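Wirnham Students Take Household Robotics Project Into the Kitchen

Students in the robotics course at Wirnham Technical College have begun the second stage of a year-long project on household handling tasks, the college announced this month. The work is being carried out at the Noltcombe teaching flat, a furnished apartment the college keeps for courses in home technology and occupational therapy.

The course enrolled 52 students this year, the largest group since it was first offered. They are divided into small teams, each responsible for one set of tasks. Tableware was assigned first. Later sets will cover folded laundry, food packaging and the contents of drawers.

Teams record their demonstrations with hand-held grippers, which a student guides through a task while the movement is logged. The recordings are then used to train a control program for the course's robot arm. Under the course rules, a demonstration is limited to 60 seconds and must be repeated from the start if the student's free hand touches the object.

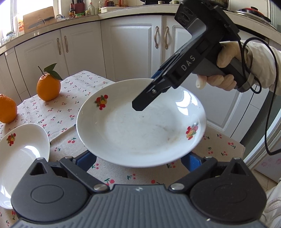 A gloved student guides a hand-held gripper over a fruit-patterned plate during the tableware set.

Plates were chosen for the opening set at the request of the teaching staff, who wanted students to deal early with glossy surfaces and raised rims. A smooth dish that reflects window light can be hard for a camera-based system to locate, and a wide rim leaves several possible places to grip. Students are asked to write down which grip they intend to use before each attempt -- a requirement added after the first stage, when many of the written logs were found to be incomplete.

By the close of the first stage the teams had submitted 133 demonstrations that met the course standard. Those recordings were made on a workbench in the college laboratory with plain blocks and cups. The move to the flat is intended to give students practice in a furnished room, with ordinary table linens and changing daylight.

The project is supported by a teaching grant from the Deretti Fund, which covers equipment and use of the flat for 2 semesters. Students from the Toivonen Institute, a partner school, will receive the completed recordings in the spring and test them on their own equipment. The two schools plan to issue a joint report.

A public demonstration is scheduled for December in the main hall at Wirnham. Admission is free, and doors will open at 6 p.m. Applications for next year's course will be accepted through the college admissions office beginning in March.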